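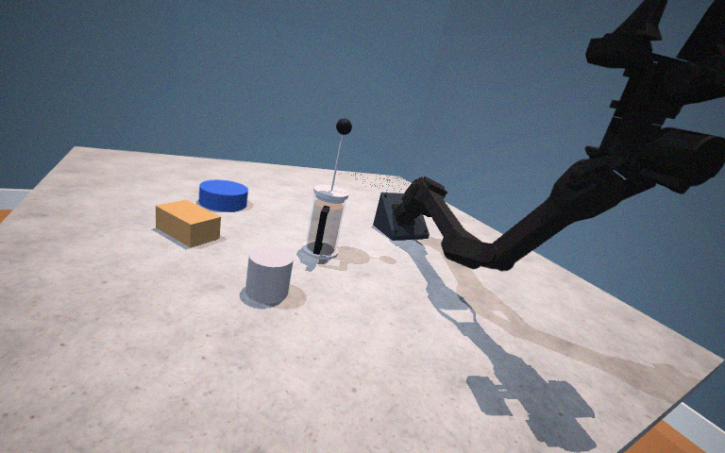 Visita al laboratorio de ensayos de Irnbridge: normas antes que velocidad

Enero de 2023

El centro de Irnbridge abrió sus puertas a un grupo de integradores y técnicos de prevención. El tema era concreto: qué reglas sigue el laboratorio para evaluar un brazo robótico en simulación antes de autorizar la misma tarea en una celda real. Nos recibió Sabina Gamage, responsable de procedimientos.

La sesión empezó en la sala de simulación, con la tarea de la cafetera de émbolo. En la mesa virtual hay también un cilindro azul, un bloque anaranjado, otro cilindro más claro y una base oscura en forma de cuña, junto a la que trabaja la pinza. Detrás de la cafetera se ve una mancha de granos oscuros muy pequeños.

Gamage insistió en que el material esparcido se trata como una condición del ensayo y se anota en la ficha. Borrarlo de la mesa a mitad de una serie obliga a empezar la serie de nuevo. Lo mismo vale para los objetos que no intervienen en la tarea: su posición inicial queda registrada y cualquier contacto del brazo con ellos cuenta como incidencia, aunque no se caigan.

Las reglas internas están en un documento de 26 páginas, revisado en noviembre. Anoté las siguientes:

Una serie completa son 1000 ejecuciones con la misma versión del controlador.
Los recipientes de vidrio tienen un límite de fuerza propio, fijado antes de empezar.
Quien programa la tarea no firma el informe.
Las ejecuciones fallidas se conservan igual que las correctas.
El paso a la celda real requiere dos firmas y una prueba de parada de emergencia el mismo día.

Vernon Sawatzky enseñó después el registro de una serie interrumpida en la ejecución 461. Alguien había cambiado un parámetro de fricción sin abrir una versión nueva, y los datos anteriores no se pudieron mezclar con los posteriores. Desde entonces el programa de gestión, Zetutora, bloquea los parámetros al arrancar.

En el turno de preguntas, Jade Bouchard planteó si la simulación puede sustituir la evaluación de riesgos de la celda. La respuesta fue que no. La evaluación se hace sobre la instalación real, con su pinza, su vallado y sus accesos. Quedó sin resolver cómo validar el comportamiento de los granos simulados; Sawatzky reconoció que todavía no tienen un criterio escrito.

La visita terminó en el taller, donde vimos el armario de llaves de bloqueo y las fichas en papel. El documento de reglas puede pedirse en recepción, en español y en inglés.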